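1st September

I gave up my gym membership in December and started swimming in the lake instead, and people at work still ask me about it. Mostly they want to know if it's cold. It is. I thought I'd write down how the year has gone so I can send them a link.

The lake is four miles from my house, on the Pronstead side. There's a gravel lot, a short path and a wooden dock that the town puts in every spring and takes out every fall. In winter you walk in from the beach, over stones, and that was the worst part for me until I bought a pair of neoprene shoes. They cost $33. I put off buying them for six weeks and I regret all six.

I am not a strong swimmer. I learned as a kid, did the usual lessons, and then spent most of my adult life standing in the shallow end with a drink. When I started I could do one trip out to the first buoy and back before I needed to stop and hang on to something. Now I can do 300 yards without stopping, in flat water, on a good day. Wind changes everything. On a choppy morning I swallow a lot of lake and come back early.

Triin Kivi got me into it. She has lived across the road from me for years and has swum there since before I moved in. Her only advice was to get out while I still felt fine, and I ignored it the second time I went. It was a gray morning and I felt terrific, so I stayed in a few extra minutes. Then I couldn't work the zipper on my coat. I sat in the car with the heater running and shook for half an hour. My hands hurt more when they warmed up than they had in the water. After that I started wearing a cheap watch and doing what it said.

The clothes matter more than the swimming gear. I lay everything out on the back seat in the order I'll put it on, so the hat is on top, then the shirt, then the sweater. No buttons. No jeans, either, after one try at pulling them over damp legs in a parking lot with a dog walker coming down the path. Loose sweatpants two sizes too big are the right answer.

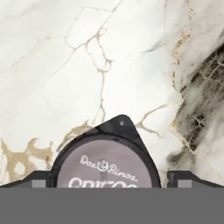 Food is the other thing. I come out of the water hungry in a way I never was after the treadmill. For a while I stopped at the bakery on the way home and bought two of whatever was closest to the register, and that got expensive. These days I make oatmeal before I leave and wrap the pot in a towel. It's still warm when I get back. If I'm out of oats I have toast and eggs and whatever is left from the night before.

I tried a wetsuit in March, borrowed from my brother-in-law, who is taller than I am. It was warm, and it floated my legs up so well that I felt like a better swimmer than I am. But getting it off took longer than the swim. I gave it back. I can see the point if you want to go far, and I don't, particularly.

By June the water was comfortable and the lot was full by nine. I had mixed feelings about summer. It was nice to swim without planning my exit, and I got most of my distance then. But there were paddleboards to watch for, and a family who set up a speaker on the end of the dock most mornings. I started going at six. Triin was usually already drying off by then. She doesn't say much before coffee, and neither do I, so it suits us both.

I kept a notebook through all this, with the water temperature, the time in and a line or two about how it went. Most of the lines are dull. "Fine." "Windy." "Forgot towel." There's one from April that says "heron, very close," and I remember that morning better than almost anything else from the spring. It was standing by the reeds and it let me go right past.

As for whether it has done me any good, I sleep better on the days I go. My shoulder, which was bad at the gym, is less bad. I haven't lost any weight — see the oatmeal, and the bakery before it. I save a bit of money, less the shoes.

The dock comes out in a few weeks, so I'll be back to walking in over the stones. I need a new towel, and one of the shoes has a split along the side that I've been meaning to glue.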